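3.2 How readers get through a memoir that comes out in parts

I came to this question sideways. I was supposed to be looking at cover prices, and I had a whole shelf of paperbacks from Windari laid out for that, when I noticed that a good number of the childhood memoirs on the list had been sold twice – once in short installments for e-readers and then again as a single book. So the cover prices went back in the drawer and I spent most of the spring on this.

Selling a life story in pieces is an old habit, of course. The earliest one I worked with is from 1915, a mill girl's account of growing up in other people's houses, printed as thin pamphlets with a little notice on the back telling you when the next would be ready. I love those notices. They're bossy and a bit breathless, and if you swapped the word "pamphlet" for "download" you could put one on a store page tomorrow and I doubt anyone would blink.

For the modern side I put together a set of 40 memoirs, all of them published first in parts by Windari or by Welance (the smaller of the two, and much the friendlier about answering my emails). Every one of them deals with a hard childhood, told either by the person who lived it or by a foster parent, teacher or nurse who was close by. I left out anything sold as a novel, even where the author's note said it was "based on" real events, and I left out two titles where the parts had been reshuffled for the paperback so badly that I couldn't match up the chapters.
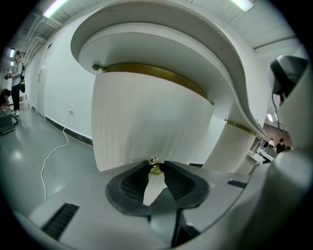 What I wanted to know was where the breaks fall. A part has to end somewhere, and the publisher would obviously like it to end somewhere that makes you buy the next one. My guess going in was that nearly all of them would stop on a shock, with a door opening or a letter arriving or a child finally saying the thing out loud. Plenty do. But a surprising share of the Welance books stop on something quiet, like a bath being run or a drive home from school, and I had to go back and add a category to my coding sheet for it. I called it "settling," which I'm still not happy with as a word.

The reader side comes from Skondudano, a discussion board where people post as they go. I read some 1000 posts there and kept the ones where the reader said plainly which part they'd just finished. People are very frank on that board! They say when they cried, they say when they skipped a chapter, and they complain at length about paying three times for one story. They also argue about whether a teacher ought to be telling a pupil's story at all, even with the names changed. I'd meant to set those threads aside as off topic, but they kept turning up right after the most dramatic breaks, so I ended up keeping them and coding them too (see the sheet in the appendix).

Taken together, the posts don't support my guess very well. Readers who had just come off a shock ending were quick to say they'd buy the next part, and just as quick to say they felt pushed around. After a quiet ending they wrote longer posts, and mostly about the child. I can't tell you from this whether they bought the next part or not. Skondudano doesn't show sales, and neither publisher would share them.

Heydari is the odd one out here and I should say something about it. It's a subscription app, so there's no next part to buy, only a next part to wait for, and its editors cut everything to come in under 70 pages whatever is happening in the story. You get breaks in the middle of an argument, or halfway through a birthday party. I haven't mixed those titles in with the rest. I did read the comments under them, though, and the grumbling is of a different kind, more like people annoyed at a late bus.

One last note on the coding. I did all of it myself, then did it again in April with the first set of answers hidden, and where the two rounds disagreed I reread the closing chapter and went with the second answer. Most of the disagreements were over "settling," as you might expect. The next section takes the quiet endings on their own and goes through the opening chapters that follow them.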